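Clevden 桌面清洁膏 124 克装

货号：Oshima 系列
适用：浅色桌面、台面、托盘、搪瓷件
不适用：未上漆的原木、镜面不锈钢、亚克力

先说清楚，我们进这款膏的时候并不看好。厂家样本上写着“一抹如新”，这种话见得太多了。Clevden 前一代产品（瓶装液体，已停售）也是这么写的，结果擦完留一层油光，第二天灰全粘在上面。

新配方改成膏状，研磨颗粒比老款细。店里试用下来，茶渍、铅笔印、鞋底蹭出的黑道子能去掉。油性记号笔只能变淡，想完全去掉请另买溶剂。染进表层的陈年色斑，擦多少遍都一样，别为这个下单。

厂家称一罐可擦 2,000 次。怎么算一次，说明书里没写，我们问过经销商 Warkorora，也没得到答复，这个数字请自行打折。

用法：湿布蘸黄豆大小，画圈擦 20 秒，清水布擦两遍。不要干擦。哑光面擦久了会发亮，先在背面或角落试一下。随罐附的海绵偏硬，建议换成自己的旧棉布。 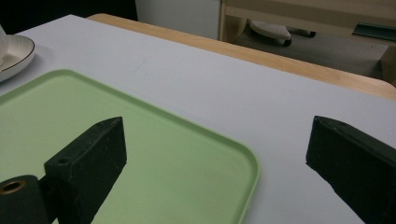 浅绿色塑料托盘与白色桌面，桌面中部偏上有一小块灰绿色污迹。

包装：单罐，或 2 罐一组。两罐一组并不比单买便宜多少，只省一次运费。
气味：标的是“无香”，开罐时有淡淡的皂味。
保存：拧紧盖子，干了以后加水也救不回来。
退换：未开封可退，开封后只处理漏罐和结块。
同类参考：Cliretbridge 去污粉，价格更低，颗粒粗，适合水槽，别用在桌面上。

本页更新于 2019年1月。九月以前买的旧包装为瓶装液体，与本页说明无关。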